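Textiles and Interiors, Unit 4
Upholstery Fabrics: Wear, Cleaning and Care
Instructor: Chaimae Helmy

Read the chapter on fiber types before using these notes. The quiz will cover both.

Abrasion

Fabric on a seat fails first where people rub against it, usually the front edge and the arms. Mills test for this by rubbing a sample under a set load until yarns break. The result is given in double rubs, one back and forth motion. For this course, treat 3000 as too low for any seat in daily use. Such a fabric may still do for curtains or a headboard.

A high number does not tell you how a fabric will look after a few years. Pilling, fading and seam slippage are tested separately. Ask for all four results when you order.

Color and light

Pale and warm shades show body oil sooner than mid-tones do. Strong sun weakens silk and nylon and fades most dyes. In the Zatthorpe case study, the chairs nearest the windows were re-covered after 18 months and the rest were left alone.

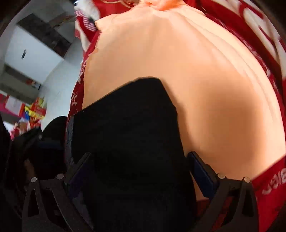
Cleaning codes

W: water-based cleaner only.
S: solvent only. Water may leave rings.
WS: either one.
X: vacuum or light brushing. No liquids.

The code applies to the cover fabric. It says nothing about the filling, which can hold water long after the surface feels dry. Blot spills from the outside in. Test any cleaner on a hidden spot first, such as the underside of a cushion.

Estimating yardage

Allow extra for pattern repeat and for nap. A velvet must run the same way on every piece. Work through the Bolside sofa on page 77 and bring your cutting layout to the next class. Use a bolt width of 54 inches.

Swatch books for the October project are on the shelf by the door. Sign them out.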